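Oficina partilhada Ondine publica os planos do Bustus, uma célula de manipulação para bancada

Para divulgação imediata

A oficina partilhada Ondine disponibiliza, a partir de agosto, os planos completos do Bustus, uma célula de manipulação robotizada montada pelos seus membros numa bancada comum. O pacote inclui os desenhos de corte dos painéis, os ficheiros das peças de fixação, o esquema elétrico e o código de controlo. Tudo pode ser descarregado sem custos e alterado por quem o quiser construir em casa ou noutra oficina.

O Bustus ocupa um tampo com veio de madeira, fechado por painéis de acrílico transparente. Uma garra preta de dois dedos trabalha por cima do tampo. A tarefa usada durante o desenvolvimento consiste em deslocar blocos compridos entre o tampo e uma taça redonda de madeira clara. A taça foi escolhida por ser um recipiente difícil: a parede curva limita o espaço para abrir os dedos e o bloco raramente assenta duas vezes no mesmo ângulo.

A montagem passou por 3 versões. Na primeira, os painéis estavam colados e era preciso desmontar o suporte da garra para limpar o tampo. Na segunda, passaram a encaixar, mas vibravam quando o braço travava. A versão agora publicada usa painéis mais espessos e foi submetida a uma série de 229 ciclos consecutivos, com recolha e largada do bloco. Os registos da série, incluindo os ciclos falhados, acompanham os planos.

A maior parte das falhas deu-se com o bloco encostado à parede da taça. O código atual faz a garra descer aberta, parar junto ao rebordo e só depois corrigir a posição dos dedos. A correção torna o ciclo mais lento. Quem preferir a descida direta pode desligá-la no ficheiro de configuração.

O conjunto de materiais para a área de trabalho, sem o braço nem a garra, custou 89 euros à oficina. O valor abrange o tampo, o acrílico, os parafusos e a cablagem. Os painéis foram cortados na oficina Chauke, que emprestou também a bancada de ensaio. As peças de fixação podem ser impressas em qualquer impressora 3D doméstica com volume suficiente, e as medidas críticas estão assinaladas nos desenhos.

O programa de controlo chama-se Breller e corre num computador portátil comum. Permite gravar posições, repeti-las e ajustar a velocidade de cada movimento em separado. A documentação está escrita em português e pressupõe alguma prática com ferramentas manuais e ligações elétricas de baixa tensão. Os membros da Ondine recomendam que o primeiro arranque seja feito à velocidade mínima, com o botão de paragem ao alcance da mão.

A célula pode ser vista em funcionamento na oficina, a partir das 18h00, mediante marcação. Os visitantes podem levar os seus próprios objetos para ensaiar com a garra, desde que sejam leves e caibam na taça.

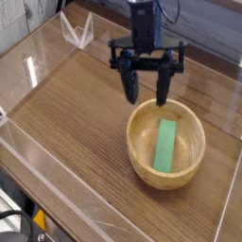

As marcações fazem-se na receção da Ondine, onde se aceitam também correções aos desenhos e relatos de montagens feitas noutros locais. Os pedidos de imprensa devem indicar o assunto «Bustus».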